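The Rulebook for Small Robots Is Longer Than It Is Useful

At the packaging lab in Steledport, the safety binder for the two-arm cells runs to 40 pages. I read it over lunch on a Thursday. Nine of those pages deal with lockout tags. The word "tray" shows up once.

I bring up trays because trays are most of the job. The cells sort wrapped chopsticks, the takeout kind, and the arms reach across each other's space all day to do it. Vunmont, the consultancy that wrote the binder, charges by the site and promises "a complete practice framework." What the framework says about a shared workspace is that it must be "kept suitable." Suitable for what, it leaves to the reader.
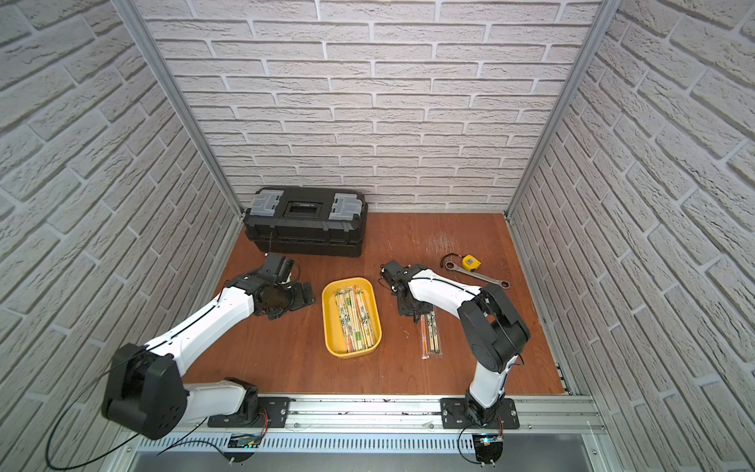 What counts as clear?

Take the rule on loose items. Section 2 says the floor of a cell must be clear of anything not needed for the task. Fine. Does a tape measure count? A wrench? I asked on the shop floor and got two answers, both given with total confidence. One was that tools may stay if the arms never reach them. The other was that a tool on the floor means the cell is down, period.

A rule that good workers read in opposite ways is a wish. Worley, which sells a competing checklist at $1199 a seat, does a little better here. It asks for a drawn boundary and a list of what may sit inside it. It then spoils the effect by letting each site approve its own list, with no one from outside ever looking.

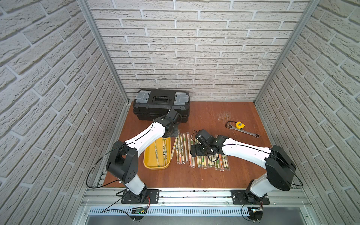
Chopstick packets laid out beside the yellow tray, with a tape measure and wrench farther back.

The arms get plenty of attention in both documents. Speed limits, stop buttons and mounting bolts all have their own tables. I don't object to any of it. But the complaints I heard in Steledport were about wrappers. Clear plastic shines, it slides, and it hides the edge of whatever is under it. Spanos, a smaller outfit, has a draft that gives packaging its own chapter and asks for a close look at the grip before a cell is signed off.

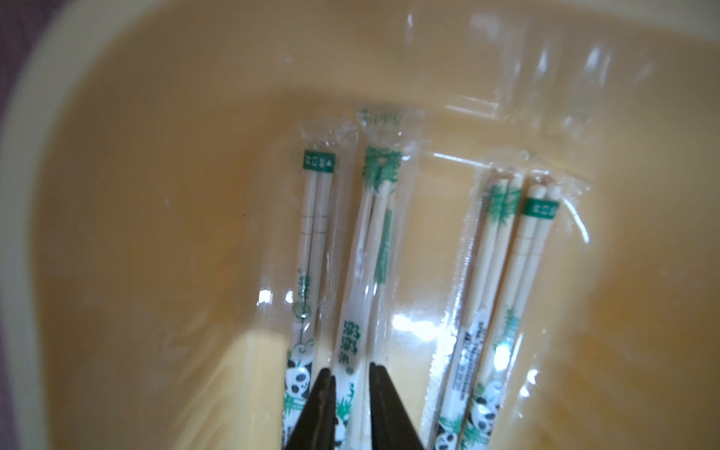

The draft wants 900 logged picks per product before sign-off, and I would like to know where that number came from. The authors cite "field experience." So does everyone. If the wrapper changes supplier in April, does the count start over? The draft is silent, and a plant manager with a late order will take silence as a no.

My own advice to anyone shopping for a standard is cheap. Hand it to the person who loads the tray and ask what they would do differently tomorrow. If the answer is "sign another form," keep your money until the next edition.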